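Skellbridge Publishes Good Practice Guide for Two-Armed Robots Handling Long Poles

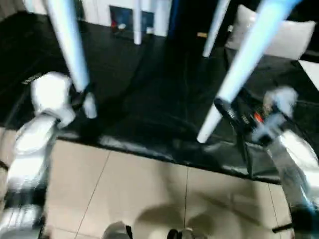 SKELLBRIDGE, 5/31/25 – Anyone who has ever carried a curtain rod through a narrow hallway knows that the far end has a mind of its own, and the same goes for robots. With that in mind, and after a great many conversations with the people who work beside these machines every day, Akex is very pleased to share its new Good Practice Guide for Long-Object Handling, free for any workshop, school or lab that would like to use it.

The guide deals with robots that have two arms and pick up, carry and set down poles, rods and tubes. It was written together with the robot users' group at Zaidi, and it draws on 3,000 handling runs logged by the two teams, most of them plain, everyday jobs such as lifting a pole off the floor, holding one in each hand, or standing one upright so that a person can take it.

"We had rules for speed, and we had rules for how close you could stand, but they were all measured from the robot," said Shazia Sethi, who led the writing at Akex. "Well, once the robot picks up a pole, the robot gets a lot bigger! We wanted something a new member of the team could read over a cup of coffee and then use that same morning."

The main rule in the guide is that the safe distance is measured from the tip of whatever the robot is holding, with the arms at full stretch. Operators are asked to measure the longest pole in the job before starting and to mark out the floor to suit it, leaving a further 1,000 millimeters clear on every side. If a longer pole joins the job later on, work stops and the floor is marked again.

There is a good deal in the guide about floors, too. Any sheet or tarp laid under the work should lie flat, with its edges checked for folds before each run, and its color should stand out clearly from the poles. Cables and straps on the robot should be tied back so they cannot catch when an arm swings forward. Poles waiting their turn should be kept where a moving pole will not knock into them.

When a robot holds a pole in each gripper, the guide asks for two people to be present: one at the stop control and one watching the far ends. Neither should be given other chores during the run. The robot should come to a full stop before anyone reaches in to take a pole, and the person taking it should say out loud that they have hold of it before the gripper opens.

Rezaul Debnath, who looks after training at Zaidi, said the spoken handover was the part he argued for the hardest. "Some of the team felt a little silly talking to each other over a pole, and I understand that," he said. "I asked them to give it a couple of weeks. They still do it now, and the new folks have picked it up from them without my having to bring it up at all."

The guide also includes a one-page checklist for the wall and a simple form for writing down drops, bumps and near misses. Akex would dearly love to see those forms come back, with or without names on them, and will use them in preparing a second edition, planned for December. Teams using the Dokance job planner will find the checklist available there as a ready-made start-of-run page.

The guide is voluntary and is meant to sit alongside the robot maker's own instructions and any local workplace rules, which always come first.

Printed copies can be picked up at the front desk of the Akex office in Skellbridge. Teams that would like a member of the writing group to visit and talk through the guide are warmly invited to ask for Shazia Sethi at the same desk.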